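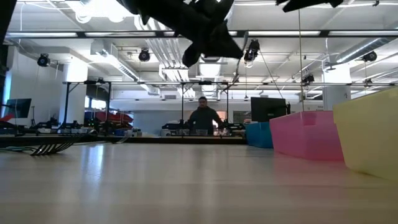
6 May 2024
by Emília Vlček

Tarkach bench notes and README

Hi! If you found this folder, you're probably about to run the sorting bench at the shared workshop, or you copied the code and want to know why the config is such a mess. I'll try to cover both. I started Tarkach as a little home build on my kitchen counter and it got too big for the kitchen, so now it lives on the long table and I get my counter back (my family is thrilled).

The job is simple enough. The arm picks small parts off the tabletop and drops them in the right bin. Yellow is the big one, and it gets brackets and anything else chunky. Pink gets printed parts. The small blue one is for fasteners, and yes, it fills up fast, so please empty it before you start a long run and don't just shake it level like I do.

Getting it going

Power the controller first and wait for the fan to settle, then plug in the gripper. If you do it the other way around the gripper homes itself before the arm knows where it is, and you get a very ugly noise. Then, from the project folder:

python3 bench.py --config tabletop.yaml

It should find the arm in up to 8 seconds. If it doesn't, unplug the USB hub, plug it back in, and try again. I know, I know. Ketsara Yensuk wrote a proper reconnect routine and it's sitting in the branch called ketsara-usb, I just haven't merged it because it breaks the log file names.

To stop, press the space bar once. Pressing it again resumes, so once! The big stop button works no matter what the software is doing.

What's in the folder

bench.py is the main loop. Most of it is mine, and the parts with good comments are Ketsara's.

tabletop.yaml holds the bin positions. Measure from the corner nearest the door, in millimeters. If you slide a bin over even a little, redo its line in here, or the arm will happily drop things right onto the rim.

grasley/ is the vision part. It's named after the street where Bořivoj Hrubý and I used to share a garage. It does fine on matte parts. Shiny ones are hit or miss, since the tabletop picks up glare from the ceiling lights and the thresholds go all over the place. I've been turning exposure down to 3 and living with it.

old/ is old. Leave it alone, I still steal things from it.

Stuff that's still broken

The gripper fingers close unevenly when they're cold. I run 4 open and close cycles before the first pick, and you can do that with --warmup 4. Perihan Karabulut thinks it's the grease and she's most likely right, so new grease is on my list.

Washers. It grabs 2 at once when they overlap and I have no good answer for that yet. Spread them out by hand for now.

The wrist cable snags if you turn the last joint past the tape mark. There's a soft limit in the config, but manual jog mode ignores it (my bug, sorry), so go slow in there.

Logs go to your home folder instead of the project folder. Fix is easy, I keep forgetting.

Changing things

Go ahead! Make a branch, try it on the bench at half speed, and write a couple of lines in CHANGES.txt so I know what happened when I come back to it. Ľudovít Malý is redoing the finger mounts and would like them done by July, so check with him before you print new ones from the files in here. The hole spacing is going to change and the old mounts won't fit.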